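Gripper trials paused at Steltthorpe after finger jams on a mains lead

March 21, 2025

I'd meant to write this week about the new parking rules at the Steltthorpe workshops, and then on my way past the Smadi unit I saw the sheet taped to the door saying trials were off until further notice. So the parking can wait (it's still a mess, don't worry, I'll get to it).

The short version is that one of the hand-held grippers used for the Tekasberg project closed on a mains lead, wouldn't open again, and left a nick in the outer sleeve of the cable. No one was hurt, no one got a shock, and the lead wasn't plugged in. It was enough for Smadi to stop all the handling work on electrical items while they find out why the thing didn't let go when it was told to.

If you haven't followed Tekasberg, it's the job they've been at since February, teaching a machine to tidy up the sort of stuff that ends up on everybody's desk. Chargers, adaptors, extension leads, all that. A person holds the gripper and does the task by hand, over and over, and the recordings are used later on to train the arm. I've had a go myself at one of the open evenings and I can tell you it's much harder than it looks! You squeeze the handle, the two fingers come together, and then whatever you were after slides off sideways and you feel a right fool in front of the people queuing behind you.

The jam came on run 2531, late in a long session of picking up and putting down power strips. I was told the operator had gone for the body of the strip, caught the flex along with it, and felt the trigger go slack. The spring that should push the fingers apart had come off its peg inside the handle. So the fingers stayed shut with the cable pinched between them, and it took a small screwdriver and a fair bit of muttering to get it free.

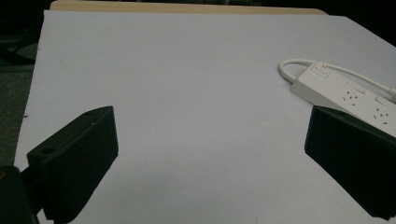
What bothered people more than the spring, from what I gathered over a cup of tea in the corridor, was that it had happened before. The fault log has 3 earlier entries about a trigger feeling loose, all on the same handle, and each time somebody had given it a wiggle, found that it worked again and carried on. I do understand that. I drove for most of a winter with a door that only opened from the outside. But a loose trigger on a tool that's going near mains cable ought to have been put on the bench straight away, and the people I talked to said as much themselves, which I thought was fair of them.

Isex, who make the handles, have asked for the broken one back and have sent out a note to everyone using the same batch. There are 17 of them at Steltthorpe and they've all been put in a locked drawer until they've been opened up and looked at. The note says the peg may have been moulded slightly short, so the spring can creep off it after a lot of use. It also says, in rather smaller type, that the handles should be checked every week, and I couldn't find anybody in the building who remembered being told that at the start. Isex say it was in the booklet. I asked to see the booklet and we spent a good while looking for it before it was found under the kettle tray, still in its wrapper.

I did ask the obvious question, whether it could have been nasty, and the answer I got was a careful one. Leads used in the trials are never meant to be plugged in, and this one wasn't. The fingers are plastic. The nick went through part of the sleeve and didn't reach the wires inside. On the other hand, the plan for later in the spring was to put the arm to work in a proper office with live sockets about, and a gripper that holds on when it should let go would be a very different matter there. That part of the plan has been put back, with no new date yet.

There's a bit of an argument going on about the leads as well. Somebody pointed out that a few of the older ones in the trials box had no test sticker, and one was said to be from 1992, going by the label. I haven't seen that one, so I'm only passing it on, but the whole box has gone off to be tested and anything that fails will be cut up and binned. I'd have thought a training job could use new leads from the start. They're not expensive. The reply to that was that real desks have old leads on them and the machine needs to see those too, and I suppose I can see the point, as long as they've been checked first.

In the meantime the recording work hasn't stopped altogether. They're carrying on with soft things using an older set of handles that have a different spring, so if you're signed up for a session you should still turn up, only you'll be picking up socks and tea towels until the electrical side opens again. Sessions are the same length and the pay is the same. If your slot was for the cable work you should have had a message by now, and if you haven't, ring the front desk, as some of the messages went to old numbers.

There are a few new rules that start straight away whatever you're picking up. The trigger gets tested ten times before each session, with the fingers empty, and the person doing it signs the sheet. Any slackness at all and the handle goes in the red tub, with no wiggling it back to life. And there has to be a second person in the room for anything with a flex on it once that work comes back, even if it isn't plugged in.

I asked when they think that might be and got a shrug and a "when Isex send the new pegs". The new parts are meant to be a simple swap, a few minutes for each handle, and then every one of them has to be opened and shut a few hundred times on the bench before it goes back out. I've offered to come in and do some of the squeezing, and I've been told there's a list!

The open evening is still going ahead, with the older handles, and the tea towels. I'll put the time up here once the front desk has confirmed it, along with the parking rules, which I promise I have read.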